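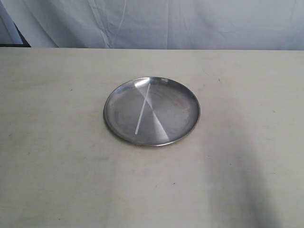

How to clean and care for stainless steel plates

Stainless steel plates are in daily use in my family since before I was born, and in my own kitchen they do almost everything. We eat from them, I knead small amounts of dough on them, I put one over a pot when I cannot find the lid. They do not break and they do not keep the taste of yesterday's onions. But many people write to me that their plates became cloudy after a few months and they think the steel is finished. It is almost never finished. In most cases it is a thin layer of something on top, and you can take it off in one evening.

This page explains how I wash them, how I remove the cloudy patches, and how I bring back the surface when the plate has small scratches. I wrote it first for my neighbor Kieran Pearce, who bought a set of 6 at the Saturday market in Wilholm and was ready to give them away by May.

What you need

– Dish soap, the ordinary kind
– A soft sponge or a cotton cloth
– White vinegar
– Baking soda
– Two dry towels, one for drying and one only for polishing
– A few drops of cooking oil (optional)
– A fine nonabrasive pad, only for the last part

Please do not use steel wool. It leaves very small pieces of ordinary steel in the surface, and these pieces will rust, and then it looks as if your plate is rusting. Also do not use chlorine bleach. I made this mistake once in a rented apartment and I got small dark points in the metal which never went away.

First find out what kind of mark you have

Hold the plate near a window and tilt it slowly. A mark on brushed steel is easy to miss when you look straight down, and it shows itself when the light comes from the side. Usually it is one of these:

White or gray clouds. This is mineral from the water. If your kettle also has a white crust, you can be sure.

Greasy smudges and fingerprints. They look soft at the edges and they move when you rub them with a thumb.

Rainbow colors, blue or gold. This comes from heat, for example if somebody put the plate on a burner to warm bread.

Brown or yellow film that feels a little sticky. It is old oil which was heated and became hard.

Thin lines. These are scratches. Look if they go in circles, following the brushing of the metal, or if they cross it. The ones that follow the brushing you will hardly notice after cleaning. The ones that cross it will stay visible, but you can make them softer.

Take care with reflections. A bright line over the plate can be only the window or a lamp. Turn the plate a quarter and look again. If the line stays in the same place while the plate turns, there is nothing to clean.

The daily wash

1. Rinse the plate with warm water soon after the meal. Salt and tomato are the two things I do not leave standing on steel overnight.

2. Put a little soap on the sponge and wash in circles, from the center to the rim. Most plates of this type have a brushed finish that runs in rings, and it is good to always follow it.

3. Run the sponge along the inside corner, where the flat base meets the rim. Grease collects there and from above you do not see it. Do the outer side of the rim too.

4. Rinse well. Soap that dries on the metal also makes a cloud, and people then wash again with more soap and it becomes worse.

5. Dry immediately with a towel. If you change only one habit after reading this page, let it be this one. The drying rack is where the clouds are born.

With a dishwasher you can do the same, only open the door when the program ends and dry the plates by hand while they are still warm. I do not put them touching the knives.

Removing cloudy patches

1. Wash and dry the plate as above. Vinegar does not work well through grease.

2. Mix one part vinegar with one part warm water. For one plate, half a cup of the mixture is plenty.

3. Place the plate flat on the counter and pour a little in, enough to cover the base. A plate with a raised rim is practical here, it holds the liquid by itself. If your counter is marble or another soft stone, do this in the sink, because vinegar damages the stone.

4. Wait ten minutes. Not the whole night – I know somebody will ask.

5. Rub gently with the cloth, again in circles. Pour away, rinse with clean water, and dry.

6. Look again near the window. If some patches are still there, repeat one time. In Calero, where I lived before, the water was very hard and I needed three rounds for the old plates of my aunt.

The same mixture takes away most of the rainbow colors. For these I wet the cloth with pure vinegar and wipe only the colored place, then rinse.

Removing burned oil

1. Make a paste from baking soda and water. It should be like toothpaste. If it runs, add more soda.

2. Spread it on the brown places and leave it for 30 minutes. Cover with a damp cloth so it does not dry out.

3. Rub with the wet sponge, following the rings. Press lightly and let the paste do the job.

4. Rinse two times. Baking soda likes to stay in the corner at the rim and makes a white powder there later.

If the brown film is very old, boil water, pour it in the plate over the sink and let it cool before you start with the paste. Be careful, the rim becomes hot as fast as the water.

Making scratches less visible

This part is only for brushed plates. If yours has a mirror finish, do not do it, you will change the shine and cannot get it back at home.

Take the fine pad, wet it, and put one drop of soap. Choose a small place near the rim to try first. Move the pad only in the direction of the brushing, which on a round plate means you hold the pad still and turn the plate under it. I put the plate on a folded towel and turn it with the left hand. Ten turns, then rinse and look. Never go across, even a short stroke.

You will not remove a deep scratch in this way. It will only look quieter beside its neighbors. I have a plate with one long line from a bread knife and it is still the one I take out first.

Polishing

I do this only before guests. Put two drops of oil on the dry polishing towel, wipe the whole plate, and then wipe again with a clean part of the towel until your finger leaves no track. The oil hides fingerprints and gives a soft even color. Wash the plate with soap before you serve food on it if the oil has been there more than a day or two, it can begin to smell.

Storing

Steel plates can be stacked without fear, but sand or salt between them will scratch, so wipe the base before you put one on the other. I put a sheet of kitchen paper between the good ones. Leave them outside until they are really dry. A stack closed in a cupboard while damp will have ring marks where the rims touched.

Questions I received

Can I use lemon in place of vinegar?
Yes, it works a little slower. Take out the seeds and do not rub with the peel, it leaves oil.

My new plate leaves gray on the towel. Is it dirty?
It is polishing dust from the factory. Wash with warm water and soap, then wipe with vinegar, then wash again. The set which Kieran bought needed this two times.

A magnet does not stick to my plate. Is it real steel?
It can be. Many kinds of stainless steel do not hold a magnet, so this test does not tell you much.

Can I cut on it?
You can, but the knife will suffer more than the plate. Use a board.

Small orange points appeared after I washed it together with an iron pan.
The rust is from the pan. Use the baking soda paste and a soft cloth, and next time wash them separately.

Can it go in the microwave?
No. For warming food I use a ceramic bowl and move the food to the plate after.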